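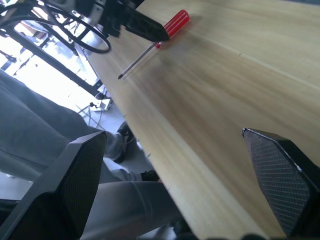
Apr 6, 2022. Second round of oil tests on the beech and maple offcuts from Fernley. My question is still the same as in February: how fine must I sand before the hard oil, so that the top does not turn blotchy but the oil still goes in. Last time I stopped at different grits on every piece and wrote nothing down, so I could not compare anything. A pale, honey-colored top with faint streaks in the grain, such as the table in the photo, is the color I would like to arrive at, and it is a difficult color because each mistake shows. The side toward the edge looks brighter there and the other part darker and a little smudged, and on my own boards I must learn to tell when this is only light and when it is dirt from the hands.

Search the notebook
Go
Advanced search

Preparation. All pieces planed, then sanded by hand with a cork block, always along the grain. I began at 80 and went up step by step. One half of each piece I stopped early, the other half I continued to 3000. I know that 3000 is too much for a table. Evangelia Petridis told me this already in February, and she was right, but I wanted to see it with my own eyes.

Dust. I used the Timmermans brush first and after it a cloth with a little white spirit. On the maple the cloth showed gray. I believe this gray comes from the old paper, the one which was stored near the grinder. Bought new paper, threw the old roll away.

Oil. Clelard clear, 2 coats, wiped off after fifteen minutes. The first coat went into the coarse halves very quickly and I had to add more at the end grain. On the halves sanded to 3000 the oil stayed on top like water on a plate, and after wiping there was almost nothing left in the wood. They feel very nice in the hand but a wet glass left a ring on them after one hour. The coarse halves had no ring, but they are more yellow than I want.

The Sososano oil, the one with white pigment, I tried only on one beech piece. It keeps the color pale. In the pores it collects a bit and looks chalky, so it must be rubbed longer than the can says. I would not use it on an edge which people touch every day.

Mistake of the day: I put the second coat on the maple before the first was dry. It is sticky now. I leave it by the window and do not touch it. If it is still sticky at the end of the week I will scrape it and begin again.

To do:
- order more Clelard, the small can
- middle grits on fresh beech, same oil, same time for wiping
- write the grit on the back of each piece with pencil, not on tape (the tape came off)
- ask Evangelia if she wants the leftover maple
- rags: spread flat outside, never in the bin

Recent entries
Glue for cold rooms, first notes
Sharpening the long plane
Fernley offcuts, what is in the pile
Why the drawer sticks
Shellac on old pine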